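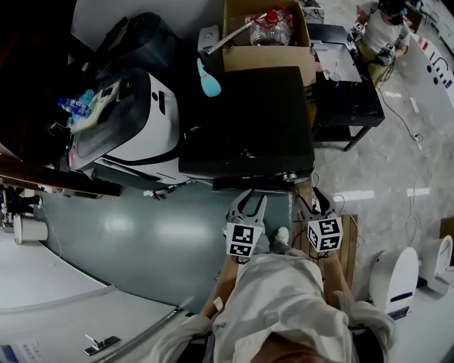

Unit 4. Email newsletters and the size of the list

Many small firms ask first how many subscribers they have. In this unit we ask a different question: how many of them read?

Case for discussion: Prallura sells garden furniture online. In September it had 3000 addresses on its list. The manager, Aranka Takács, removed every address with no opened message in the last year, and 2000 remained. Her colleague Bastian Voß was against this — he was afraid that sales would fall too.

Terms you need
Open rate: opened messages divided by delivered messages.
Click rate: clicks on a link divided by delivered messages.
Churn: the share of subscribers who leave in a given period.

Please note that the open rate is not very exact, as some mail programs load the message automatically. For the exercise we accept this weakness.

Exercise
Calculate the churn if 92 of the 2000 subscribers leave in one month. Then write to Voß, in no more than 20 lines, and explain whether you agree with him. Bring the letter on paper to the next class.

Reading: the Plillden case, pages one to six.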